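Autumn progress report to the Laur Fund
Imstead Community Kitchen: dumpling and steaming classes
22nd October

Dear friends at the Laur Fund,

I promised you a shorter letter than last time, and I can already tell that I am going to break that promise, so please get yourself a cup of something before you start. A great deal has gone on in our kitchen since August, most of it good, a little of it sticky, and I would rather you heard about it from me properly than in a table with three columns.

First, the classes themselves. When we wrote our application we said that we wanted to teach people to make a full steamed meal from flour, water and whatever is cheap at the market that week. We have now held 31 sessions of the evening course and 9 of the Saturday family course. The evening course fills up quickly and has a waiting list. The family course was slower to get going (I think we put it too early in the morning, and have moved it back by an hour) but the last few have been lively, with grandparents, toddlers and everyone in between elbow deep in dough. I came home from one of them with flour inside my shoes!

We changed the order of the lessons after the summer. You may remember that we used to start with the filling and leave the wrappers until the third week, on the grounds that rolling is hard and chopping is easy. Well, people got bored of chopping. Now we make dough on the very first night. The first wrappers are always too thick in the middle or torn at the edge, and it doesn't matter a bit, they all get eaten. By week three most people can roll a wrapper with a thin edge and a slightly thicker center, and by week five they are arguing with each other about pleats, which is a lovely thing to listen to while you wash up.

On fillings, we have settled on cabbage and mushroom as the standard, with pork and chive as the second choice. The cabbage needs salting and squeezing out, and I have now written that on the recipe sheet in capital letters. We also tried a pumpkin filling in the family course. The children liked it and the adults were polite about it, so it is going back to the drawing board until I can work out how to keep it from turning to soup.

Now to the money. Your grant this period came to $1,548, and it has gone where we said it would go, with one change that I wrote to you about in August. The larger part went on ingredients and on the rent for the evenings. We spent $305 on equipment, mostly steamers, rolling pins and dough scrapers, bought through Skeneo, who were patient with me on the phone when I changed the order twice. The change was the second-hand burner, which we had planned to replace and then managed to have repaired. What we saved there went into the ingredients budget, and I'm glad it did, as the price of pork has not been kind to us. The full accounts are with Truretik, our bookkeepers, and they will send you their sheet separately. I have seen a draft and it agrees with my own notebook to within a bag of flour.

I should say a word about storage too. At the start of the year everything lived in two boxes under the stairs, and every class began with somebody on their knees looking for the scrapers. We have now been given a proper cupboard with a door that closes. The steamers go on the top shelf, on their sides so the air can get to them, and the rolling pins stand up in an old umbrella stand that I brought from home. Setting up is much quicker, and the scrapers have not gone missing once, touch wood.

The session I most enjoy teaching at the moment is the one on steaming. It sounds like the simplest part, and in a way it is, but it is also where a whole evening's work can be spoiled in ten minutes if the dumplings are crowded together and stick to one another, or to the bottom of the basket.
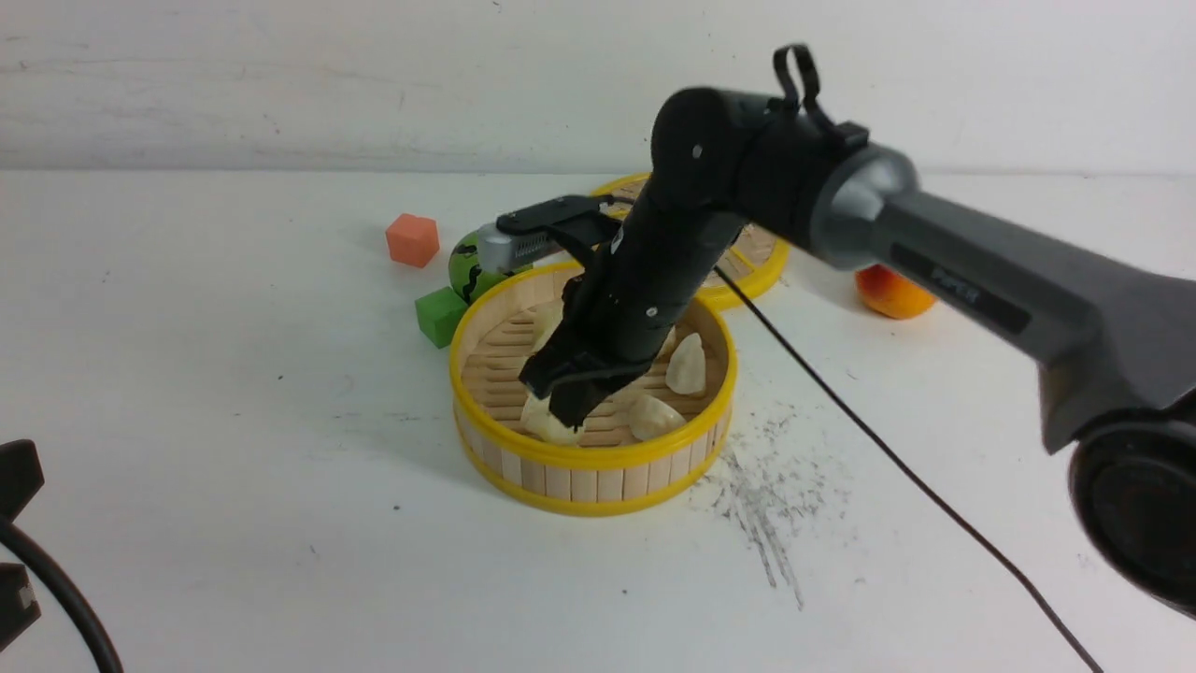 Loading the basket gets a good half hour of its own now, and I ask everybody to set their dumplings out and look at them before any water goes on to boil. Four to a basket is what I suggest to beginners, and you can see the sort of thing I mean in the round bamboo one with the yellow rim, where the tall pleated dumpling stands upright near the side and another lies lower just in front of it. Those two I would move a little further apart, so that both have room to swell. We talk about the strips on the floor of the basket as well, and where the steam comes up, and when to use a cabbage leaf or a round of paper underneath. I like a cabbage leaf myself. It costs nothing and you can eat it afterwards.

Kadri Butkienė, who took the evening course in its first round, has been teaching alongside me since August and will lead the next one herself. She is much better than I am at showing left-handed people how to pleat, and she has rewritten the steaming notes so that they fit on one side of a page. I will send you a copy with the next letter.

As for what comes next, we would like to add a short course on steamed buns over the winter. They use the same baskets and much of the same dough work, though yeast brings its own troubles in a cold room, and I want to try a few batches at home first. We would also like to print the recipe sheets on something that can be wiped clean. The paper ones come back to me see-through with sesame oil.

If any of you are passing through Imstead on a class night, do come in. Wear something you don't mind getting flour on, and come hungry. I'll write again when the bun trials are done and I have something sensible to report about yeast.

With warm thanks from all of us in the kitchen,

The Course Leader
Imstead Community Kitchen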